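Search this site Search Enter keywords

Project Report: Setting Up and Maintaining a Simulated Arm Cell

Submitted Tue 4 April

1. Background

Our group took over the Otlow cell from last year's class. Otlow is the name of the simulated room and everything in it. The arm model is called Nalard in the project files, and we kept that name. The course gave us two jobs. The first was to get the cell running again on the current version of the simulator, Uris. The second was to write down how to keep it running so the next group does not have to start over.

When we opened the project in November, it loaded but the arm did not hold its position. It sagged at the elbow as soon as the simulation started. The gripper also closed by itself on every second reset.

2. Base and mounting

The arm stands on a gray metal base plate on the tiled floor. In the old file the plate and the arm were two separate bodies joined by a soft constraint. The bolts on the plate are only drawn, so they do not hold anything. We replaced the soft constraint with a fixed joint and fixed the plate to the floor the same way.

The plate had also been placed slightly below the floor surface. The physics engine kept pushing it up, which showed as a small shake in the wrist. We raised the plate until the two surfaces met and the shake stopped.

3. Joint settings

We tuned the joints from the base out to the wrist, one at a time. For each joint we did the following:

Set the damping to the default.
Raise the stiffness until the link holds against gravity.
Send a step command of 5 degrees and look at the overshoot.
Raise the damping if the link swings past the target more than once.

The elbow took the longest. The long upper link puts most of its weight there, and the mass value in the old file was wrong. It had been typed in grams and read as kilograms. After fixing that, we had to lower the stiffness again and redo the shoulder. We should have checked all the masses before tuning anything. That cost us most of a week.

4. Gripper

The gripper is a parallel type with two fingers. The old script drove each finger with its own command, so they could get out of step. We tied the second finger to the first with a mimic joint, and now only one command is sent.

The closing on reset came from a leftover value. The reset function cleared the arm joints but left the last gripper target in memory. We added a line that sets the gripper target to open before the first physics step. We ran 200 resets after this change and the gripper stayed open in all of them.

5. Room and collision shapes

The room has a tall dark panel in front of the arm and a bookshelf farther back. The bookshelf came with a full collision mesh that included every book. It slowed the simulation and the arm is never supposed to touch it. We replaced the mesh with one box. The panel kept its detailed shape.

The Mägi lighting package was left as it was. We tried turning off the floor reflections to save time, but the difference was small, so we put them back.

6. Regular checks

These should be done after any update to the simulator or the model:

Load the cell, press play, and leave the arm alone for 19 seconds. No joint should drift.
Open and close the gripper once and compare the two finger positions in the log.
Move the arm to the home pose and then toward the panel at low speed.
Look in the log for contact warnings between the plate and the floor.
Save a copy of the joint file before changing any number in it.

7. Remaining problems

The wrist still jumps if the time step is set too large. We did not find the cause. The shadow under the arm has jagged edges, which has no effect on the physics. There are 9 warnings at startup about missing textures, and we left those for the next group. The joint file is in the main project folder, and the older version is kept next to it in case the new values need to be compared. 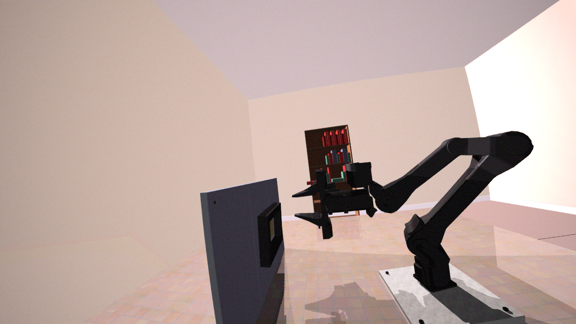
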